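2024-06-27
Kalix arm, right side. Evening session at Plikgate.

Big day! The right arm moved under its own power with the new wrist on it, and it moved smoothly. I'm writing this up before I clean the bench because if I clean the bench first I will forget half of it.

Where we left off: the old wrist mount had a crack along one of the layer lines. I glued it in April and it held longer than it deserved to. This one is a fresh print in white, standing up on the bed this time so the camera block came out square. You can see every layer and I don't care one bit. It took two tries. The first had the screw holes a hair too tight and I split it chasing them with a drill, so for the second I opened the holes up in the model, and the screws went in by hand. Lovely feeling.

Print settings are saved under "wrist tall" on the shop computer. Please don't overwrite them! Copy first, then fiddle.

Cable conduit. I rerouted it again. The short way around the motor housing looks tidy on the bench, but the minute the wrist rolls past halfway the conduit goes tight and pulls on the connector. So now it takes a big lazy loop and comes back under the arm. It sticks out more than I'd like and it will catch on something one day, but the wrist gets its full travel and nothing tugs. The thin cable runs alongside the conduit for now. I want it inside eventually, only I'd have to take the plug off to feed it through and I was not in the mood for soldering.

Ran the roll joint back and forth 351 times on the little test loop while I ate a sandwich. No skipped steps in the log. The motor was warm to the touch, not hot. The Nadik board still throws its odd warning at startup and then behaves perfectly, so I've stopped staring at it.

Gripper. Bolted the bracket back on and ran the fingers open and closed without anything between them. They meet at the tips now, with a tiny gap further in. Much better than the last set, which crossed like a bad pair of scissors. I do love the long tapered shape for getting in between things. It does hide a fair bit of whatever is right behind the fingertip, and I'd like to try a slimmer version once I know where the load goes.

Then the fun part: out of the bench area and over to the corner by the lavender wall, to practice slow approaches. I like that corner for testing because there's so much going on in it. Wire mesh to confuse the edges, a shiny black vase that throws highlights, leaves, brass hooks, thin chain. If the Whiteley tracking code can hold on to a target there, it can do it on a clean table in its sleep. 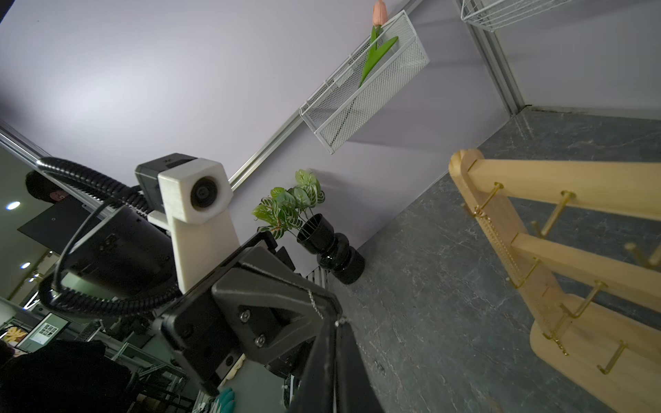 The wrist view is rolled a long way over from level whenever the arm reaches out like that, and the tracker didn't mind as much as I feared. I'd been planning to rotate every picture upright before passing it on. I may skip that step entirely and save the processing time, which would be great, it's the slowest piece of the whole chain.

Trouble spots, so I remember them:

The vase. Glossy black is hard. The tracker kept sliding from one bulge to the next, I suppose they all look alike to it. The patterned leaves were far easier and it locked on right away.

The chains on the coat rack. It lost them completely every time I moved at anything above a crawl. Dropped the speed setting to 81 and it got better, still not something I'd trust.

The marble floor. Fine! I had expected the veins to fool it.

To do next:
Threadlocker on the bracket screws, they're in dry.
Something soft on the fingertips before we touch anything glossy.
Print a spare wrist mount while the settings are still good.
Sort out a clip for the thin cable.
Try the same approaches with the lights by the door off.

If anyone uses the arm before I'm back, home it by hand first and keep the roll slow until you've watched that loop go all the way around once. And do have a go with it, it's a joy to drive now. Logs are in the usual folder, under "right wrist".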